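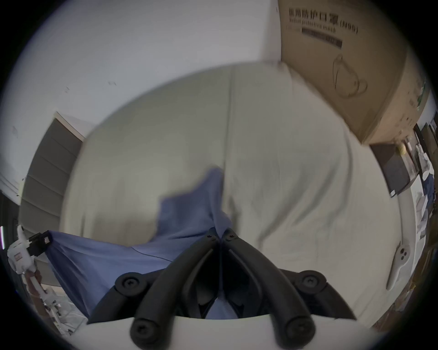
Chapter 4. Knit Fabrics and How They Behave

Cloth is made in two main ways. In weaving, two sets of yarn cross each other at right angles. In knitting, a yarn is bent into loops, and each loop is pulled through the one before it. The difference is easy to find by hand. A woven bedsheet gives very little when pulled along its length or width, while a knit gives readily and then returns most of the way. Pinch a knit in the middle and it rises into a peak, with soft folds spreading away from it, as the blue cloth does here. A stiff canvas handled the same way would form sharp creases or lift as a flat sheet.

Chapter 3 dealt with woven cloth and ended with the Drolluneck sample book. This chapter uses the same methods of testing, so keep your notes on grain and shrinkage at hand.

The columns of loops that run up a knit are called wales. The rows that run across are called courses. Most T-shirts are cut with the wales running from hem to shoulder, so that the widthwise stretch goes around the body. When a piece is cut off this line, the side seams may begin to twist after washing. The Sesteris mill records list 324 returned garments in one year, and 282 of them were returned for twisted seams.

Edges need separate treatment. The cut edge of a plain knit curls, so hems are turned under and stitched. Necklines are usually finished with a band of rib, a knit with more stretch than the body fabric. Too long a band stands away from the neck. Too short a band puckers the cloth below it.

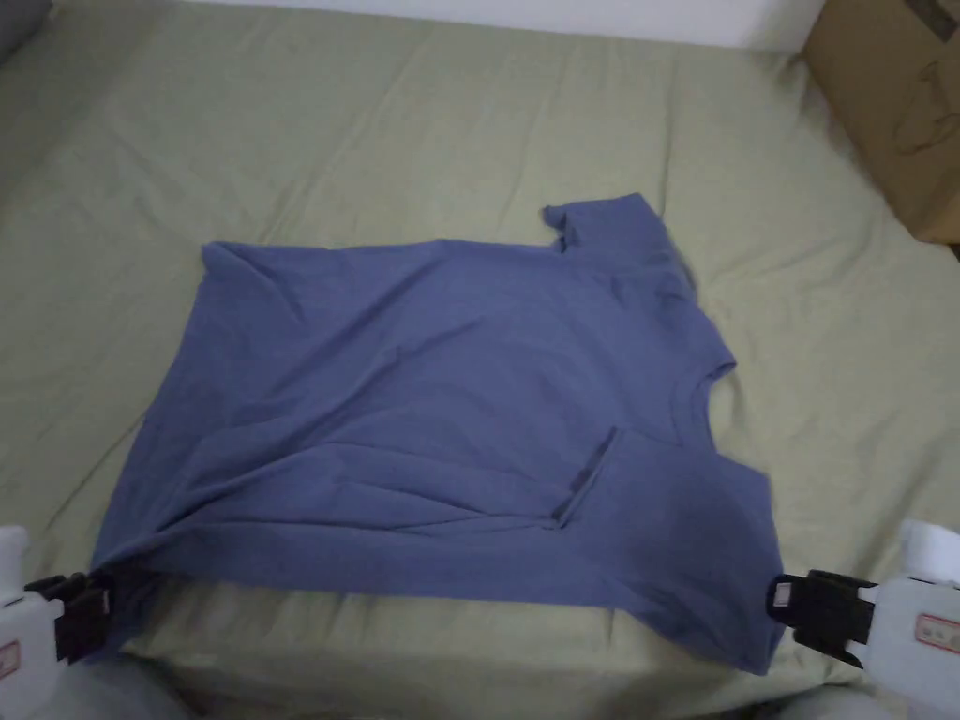
4.1 Measuring a Finished Garment

Lay the garment on a flat surface and let it rest for 10 minutes before measuring. Smooth it with the palm and do not pull. Measure the chest from side to side, just below the sleeves. Measure the length from the highest point of the shoulder to the hem. Write both figures on the record sheet before the first wash, and repeat after drying. Students using the Kaczmarczyk table should enter the change as a percentage of the first figure.

A garment may be turned to any position on the table, provided the measuring points stay the same.
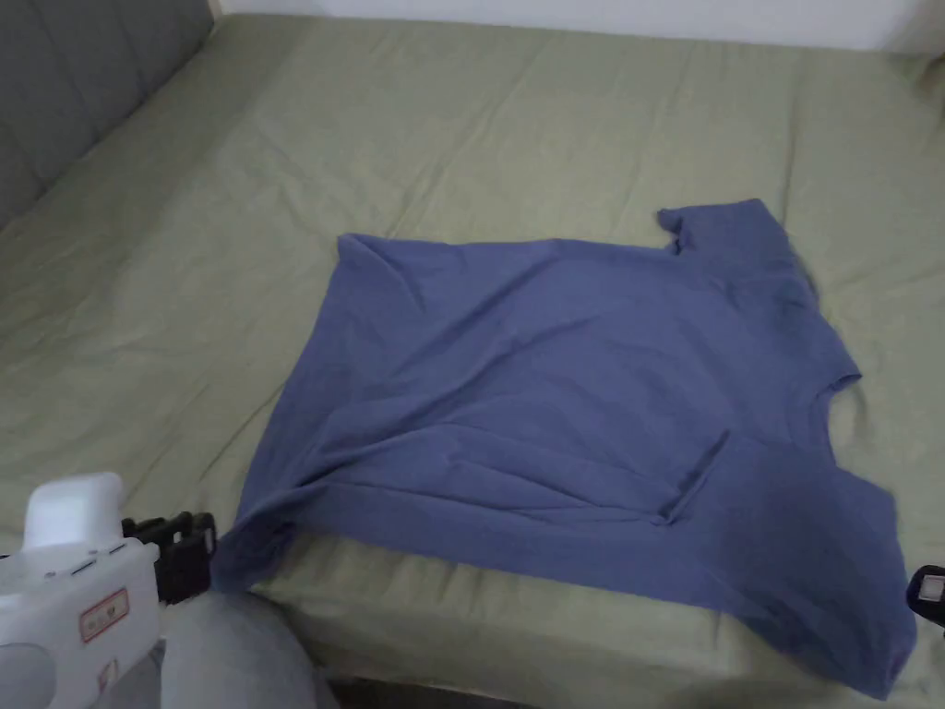
Figure 4.2. T-shirt spread on a sheet, neckline to the right and hem to the left.

8 December 2021
By the Plullow Textile Course staff

Related chapters
Fibers and Yarns
Woven Fabrics
Seams and Hems
Washing, Drying and Shrinkage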